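Gundness table top, pale wood, satin look

I sell a handful of things from my workroom and this is the one I get the most mail about, so I've finally given the Gundness its own page. It's a plain wooden top in a pale blond color, the sort of table you put in a room and then find everybody sorting mail on by the end of the week. I've had one myself for 4 years. I eat at it, pack orders on it, and put cups and tubs away on it when the kitchen counter is full (which is always).

A lot of people ask whether it's too pretty to use. No! Please use it. The surface is smooth enough that a plastic tub slides over it with one push, and light enough in color that you can find a dropped screw or a button without getting the flashlight out. Mine lives in a room with gray carpet and the two look very nice together, I think.

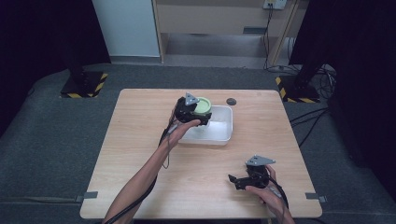
The Gundness with a green cup and a shallow white tub, on gray carpet.

Now the grain, my favorite part. Every top comes out of a different board, so yours won't match mine and it won't match the one your sister bought. Some are very quiet, just long thin lines running from one side to the other. Others have those big pointed arches that woodworkers call cathedrals, nested one inside the next. I pick through the boards at the yard myself and I'm a sucker for the arches, so you'll probably get at least one. If you'd really like a quiet top, write it in the order notes and I'll set one aside for you. It may add a few days.

The color is on the creamy side, with tan lines. It will warm up a bit over the years if it stands near a window. Move your fruit bowl once in a while or you'll end up with a pale circle under it (ask me how I know).

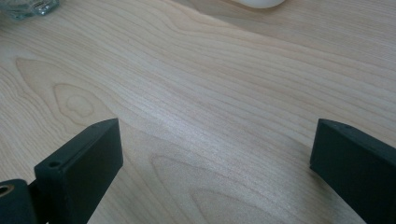 The finish is called Torkside and I've used it on every top since I started. It's a low-sheen oil, so you get a soft glow when the light comes in sideways but you don't see your own face in it at breakfast. Two coats go on here in the shop, with a light sanding in between, and then I let the top stand for a full 15 days before it gets wrapped. I know that feels long when you're waiting for a table. I tried shipping sooner once and the wrapping paper left marks, and I had to redo the whole thing.

For cleaning, a damp cloth and then a dry one. Dish soap is fine in small amounts. Please skip the scrubby side of the sponge and anything with bleach in it. Glasses can stand on it all day, but I'd wipe up a puddle before bed, and a hot pan needs a trivet under it. If the surface starts to feel dry, rub in a spoonful of the Torkside oil with an old T-shirt and leave it overnight. A small bottle comes in the box.

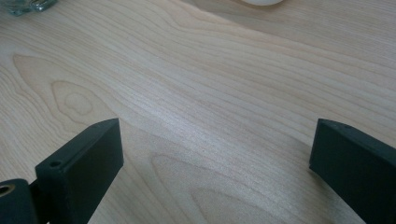 Edges are slightly eased so they don't dig into your wrists when you're writing or rolling dough. I can leave them square if you ask, no extra charge.

Legs are sold separately. The top goes on the Pană legs (straight, a little chunky) or the Gurkislow trestles, which fold flat and are the better choice if you have to put the table away between uses. I like the Pană better for daily life, they wobble less on carpet. If you already own legs you love, send me the measurements before you order and I'll tell you if they'll fit.

Price: 767 for the top, oil included.
Legs: see the Pană and Gurkislow pages.
Delivery: wrapped flat, to your door. It's heavy, so have a second person around.
Returns: unused tops only, in the original wrapping.

The next batch goes out in December and almost all of the quiet-grain tops in it are spoken for. There are still plenty with arches.

Page updated Sat 10 October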